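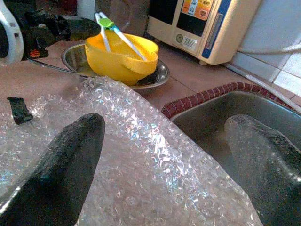
When may a two-arm robot work next to a household sink?
It may work there once the tap has been closed, the reach of both arms has been checked by hand, and a person is standing within reach of the stop button for the whole session.

4. Working rules for sink and counter tasks

4.1 Scope

The rules in this section apply to tasks in which one or both arms move objects between a kitchen counter and a sink basin. They do not cover stovetops, ovens or knives, which are handled in Section 5. They were written for the Bavov protocol, version 3, and were in force at all Clondholm sites from November until the end of the study. An earlier version treated sinks as ordinary work surfaces. We dropped that approach after the first review, when it became clear that most of the remarks written by reviewers came from sink tasks.

We use "must" for rules that lead to a session being stopped or an episode being left out, and "should" for rules that lead only to a remark. An episode is one attempt at one task, from the first commanded motion to the return of both arms to rest. A session is any number of episodes recorded without moving the base.

4.2 Before the arms are powered

The operator must walk the work area first. Mains cords that cross the counter must run behind the appliances or be taped down outside the reach of the arms. Appliances that belong to the household may stay where they are as long as they are not part of the task, but their positions must be entered on the setup sheet. We had at first asked for the counter to be cleared. This was changed because a cleared counter gave episodes that looked very little like the kitchens the Pindari set is meant to represent, and because putting everything back took longer than the recording.

Glass within reach must be moved or listed. A listed item is one the operator has looked at and decided to leave, and the arms must then be slowed to half of the normal joint speed on that side. Food may be left out when it is not part of the task, though it should be noted.

The tap must be closed. Hoses and spouts that hang over the basin should be pushed back toward the wall if they can be moved without tools. If they cannot, their lowest point is measured from the counter and the arm height limit is set below it, with a margin of one hand's width. Fixed pipes are treated in the same way.

4.3 Cables and joints

Cables on the arms get more wear in sink tasks than in table tasks, as the wrist is turned down and then rotated to reach the bottom of the basin. Before each session the operator moves each wrist by hand through its full range and watches the cable loops. A loop must not be able to catch on the lip of the basin, a faucet, or the other arm. Loops that hang outside the housing, such as the ones in Figure 4, are allowed. They must be checked again after any change of gripper fingers.

Screws on the joint covers are checked once per day with the hand tool supplied. Operators asked several times whether this could be done weekly. We kept it daily for the length of the study and have no data that would support either choice.
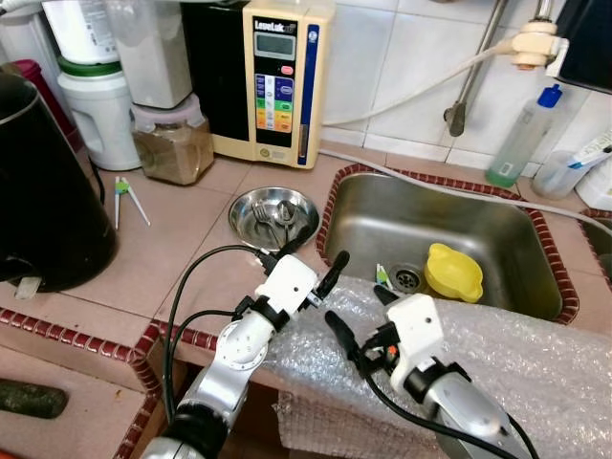 Figure 4. Two-arm setup at a household sink, with utensils in a steel bowl on the counter and a yellow plastic object in the basin.

4.4 Objects

Each task has an object list, and the list is read aloud before the first episode. Objects should be common household items, and at least one of them should be something that a gripper with two stiff fingers finds hard to hold. Joined training chopsticks are a good case: they are light, they flex at the connector, and they can be grasped in several ways that all look reasonable from above. Forks and spoons in a bowl are harder than they seem, as the handles lean on the rim and shift when one of them is lifted.

Shiny metal bowls and plates are allowed, but the operator should look at the wrist camera view before starting and turn off any lamp that washes out the rim. Clear and soft plastics, including bags, film and bubble wrap, must be entered on the setup sheet whenever they can be seen by a wrist camera, whether or not they are part of the task. A clear sheet over a dark finger changes how the finger looks, and labels made by hand have been wrong at the border between the two.

Objects that go into the basin must not be able to pass through or block the drain. Where a small item is needed for the task, a strainer is used.

4.5 During the session

One person operates the arms and a second person holds the stop button. The two roles must not be swapped in the middle of an episode. The second person does not look at a phone or a screen, and does not enter notes. Notes are given aloud and written down between episodes.

The arms must be stopped when

a finger touches a fixed part of the kitchen and the contact lasts longer than one second;
an object falls outside the counter and the basin;
any person other than the two in charge comes within the marked floor area;
either of the two asks for it, with no reason given.

After a stop, the arms go back to rest under manual control. The episode is kept and marked as stopped. Throwing stopped episodes away was common at two sites in the first weeks, and it made the records look better than the work had been.

Touching the near edge of the counter for less than one second is not a reason to stop. Many tasks at a sink cannot be done without it - the basin sits low, and the forearm comes close to the edge at the end of the reach. The contact should be noted.

4.6 Review

All episodes were reviewed against the rules with the Mahasneh form, which has one line per rule and one free line at the end. Reviewers saw the head camera and both wrist cameras side by side and did not know which site an episode came from, although the kitchens were different enough that some of them learned to tell.

Of the 2,042 sink and counter episodes, 1,147 were passed with no remark. A further 144 broke a "must" rule and were left out of the released data. The rest were passed with one or more remarks. Cable loops were the most frequent cause of removal, followed by a missing entry for clear plastic. No episode was removed for speed.

The free line was used less than we had hoped. When it was used, the comments were mostly on the wording of 4.2, and in particular on what counts as being within reach. We now define this as any point that the fingertips can get to with the base fixed, including points the task does not call for. Operators found this strict but easy to apply.

4.7 Limits of the rules

The rules assume a fixed base and arms that are light enough to be pushed aside by an adult. They should not be used for heavier arms without a separate risk assessment. They also assume that the household has agreed to the recording and has been shown the setup sheet, including the list of items left on the counter. Consent is described in Section 6. Tasks with running water were left out of version 3 and are being drafted separately, together with rules for drying the fingers between episodes.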